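Skip to content
Home | Plan a Visit | Open Day | Workshops | News | Contact

We use cookies to remember your preferences and to see which pages people read. Accept / Decline / Settings

Open Day at the Jarkitz Workshop: Your Questions

Page last updated 2026-05-14

Thank you for all the kind notes since our February open day! So many of you wrote with the same questions that Keegan Ruddock and I sat down with a pot of coffee and tried to answer them properly, and I'm afraid we got a bit carried away in places.

Do I need to book?

Yes, please. We can take 43 visitors in a day, split into small groups, and booking is free. If your plans change, a quick email is plenty, and we'll pass your spot along to somebody on the waiting list.

How long is a visit?

Plan on the better part of an afternoon. The demonstration in the Plukora room is the heart of it, and there is usually a good long chat afterward, because people have questions (wonderful ones!) and we are not very good at sending anyone home.

What will I see the robot do?

We like to show the two-armed robot working at the table with both hands, on the kind of job that is easy for you and me and hard for a machine. In our current demonstration it works around a face form with a thin plastic bag over it, laid on a towel. Soft, wrinkly things are a real test. Plastic film slides and folds, and it never sits quite the same way twice, so the arms can't simply repeat a motion they learned the day before. 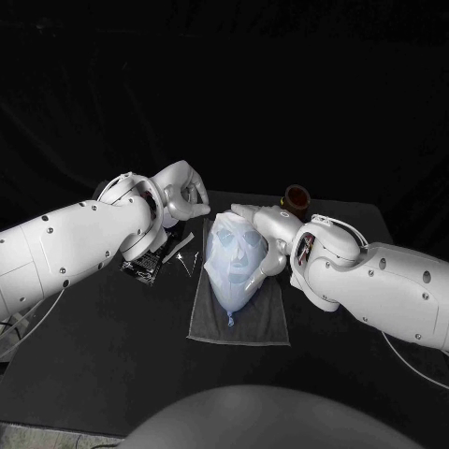

You'll notice that everything goes rather slowly, and I hope you'll be patient with that. Keegan prefers an unhurried pace, both for safety and because it gives him time to talk you through what the fingers are up to. If a try goes wrong, we set the table again and have another go, and many visitors have told us those were the parts they enjoyed most.

Can I touch the robot or shake its hand?

Not while it is powered up, I'm sorry to say. Please stay behind the yellow line until Keegan tells you the arms are off. After that you're welcome to come closer and have a good look at the joints and fingers.

Is it suitable for children?

We welcome children 8 and up with an adult. Younger ones tend to find the waiting hard, though our Lüthi room next door has building blocks and picture books and a very comfortable sofa for grown-ups.

May I take pictures?

Of course! We only ask that you leave the flash off during the demonstration, and that you check with other guests before you post anything with their faces in it.

Is there food, and can I get in with a wheelchair?

The Buvard café on the ground floor has soup, sandwiches and a very good plum cake. There is an elevator to the workshop, and the doors are wide. We keep five seats at the front for anyone who would rather not stand, so do mention it when you book.

Will you come to our school?

The robot stays put, but Keegan and I do travel with slides and a box of spare parts that everyone can handle. We have room for six school visits this year, so write early if you'd like one.

Ottilie Holzer
Visitor Program, Jarkitz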